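Bench notebook, Gelari cell, Friday

Started at 9:40 with coffee and a grudge. Kamil had left me a note saying the new finger set "feels softer" on the left arm, and I wanted something better than feels before we order more from Iltberg. So today was fingers, wrist cameras and a first look at the Vavuvau controller build, in that order, more or less.

Setup is the same as last week. Both arms on the one rail, terrazzo paper on the walls (still ugly, still great for keeping the overhead tracker happy!), marble sheet on the floor. I re-homed both arms, checked the joint offsets against the sheet and did the slow approach first, with the small stuff laid out in the middle.
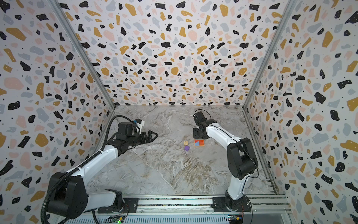

I've been going back and forth on grip force all month. At 80 on the controller scale the left fingers hold a cube fine but they skate on the thin wooden pieces, and at 103 they hold everything and I can hear the motor complaining. So I ran the whole morning at 80 and wrote down every slip, and then did it over at 103 after lunch. The slips mostly went away at the higher setting, except on the cylinder, which I think is a finger shape problem and no amount of squeezing is going to fix it. The fingertip is flat, the cylinder isn't, and if the approach is even a bit off it rolls. I'd like to try a shallow V cut into one pair of tips. Kamil, you said Dalen still has the print files from the February batch? Could you dig those out before I redraw the whole thing from scratch?

Second round was the mixed pile. I like this one better than single objects because the arms have to share, and that's where the old controller used to get itself tied up. I scatter the blocks by hand, don't fuss over the angles, and let both sides go for whatever is nearest.
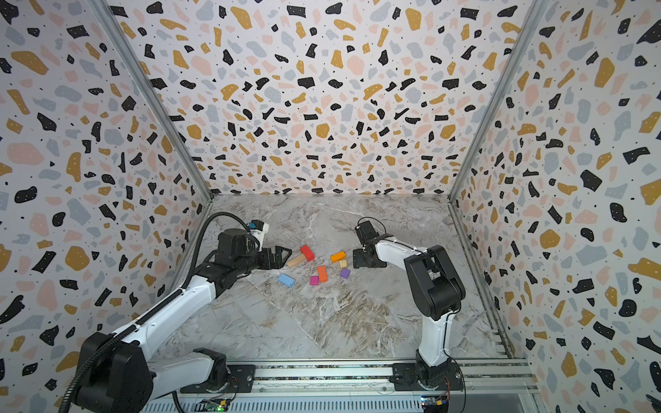
Mixed pile, left side lined up on the cylinder and the red one, right side going for orange.

The new build picks targets noticeably faster. It also has a bad habit: when both arms want neighbors, it sends them in together and then has one back off at the last second, and the backing off is jerky. I clocked the hesitation at around 60 milliseconds on the log, which sounds like nothing until you watch a gripper twitch right next to a block it was supposed to leave alone. The old build would just wait its turn. Slower, yes, but I could stand next to it without flinching. I've left the handoff threshold at the default for now so that we have a clean comparison, and the parameter to play with on Monday is 2121 if anybody wants to get there before me.

Then cameras. I recorded the wrist views alongside the overhead one for the whole afternoon, and I'm a convert. The overhead is lovely for planning and pretty useless for the last little bit, when the gripper housing is sitting on top of the thing you care about. 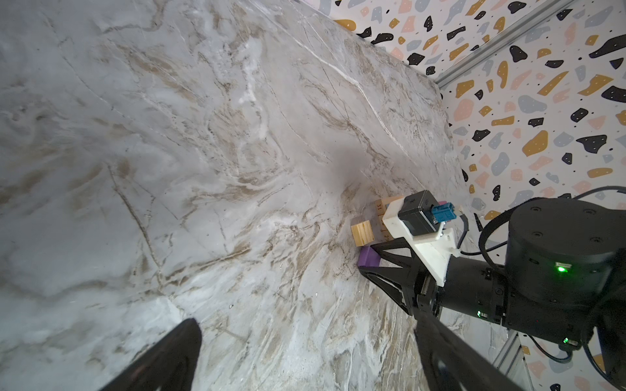
Norbert Bartoš
Grippers and end effectors, Gelari cell

From the wrist I can judge the fingertip against the block, which is the whole argument as far as I'm concerned. The price is that our own fingers eat a chunk of the view and they're too close to be sharp. I tried moving the focus in and lost the floor texture, so I put it back. A slightly taller bracket might do it, though then the cable loop gets longer, and I already don't love how much cable we've got waving around up there. Also the brackets need a proper torque spec. "Snug" is what I have written on the drawing and that's embarrassing.

Last thing before I packed up was the close-quarters run, both arms near the midline, force back at 80.

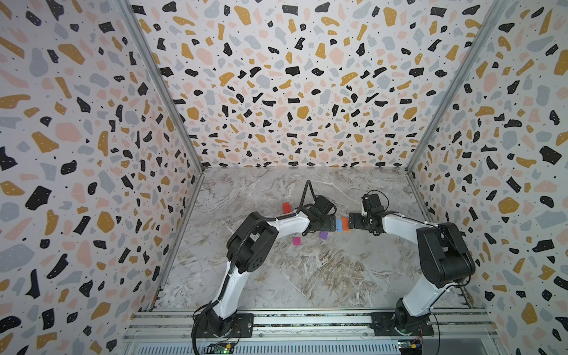 Clearance is the number I trust least in the new controller. It keeps a bubble around each wrist, but the bubble was drawn for the old, shorter fingers, so the tips stick out past it and the planner has no idea. I've been using the narrow gap as my check: with the blue and orange blocks standing side by side between the two grippers, there's hardly any room left over, and the planner still reported it as comfortable. It isn't comfortable! I'd want the model updated with the real finger length before we run this at anything above crawl speed.

To do:
Kamil Kollár to find the Dalen print files
V-cut tips, one pair only, left arm
Redo the cylinder at 103 with the new tips
Fix finger length in the collision model (me, first thing)
Torque spec for the camera brackets
Ask Vavuvau whether the backing-off move can be smoothed

Arms parked and powered down at 5:15. Logs are on the shared drive under the cell name, wrist and overhead in separate folders.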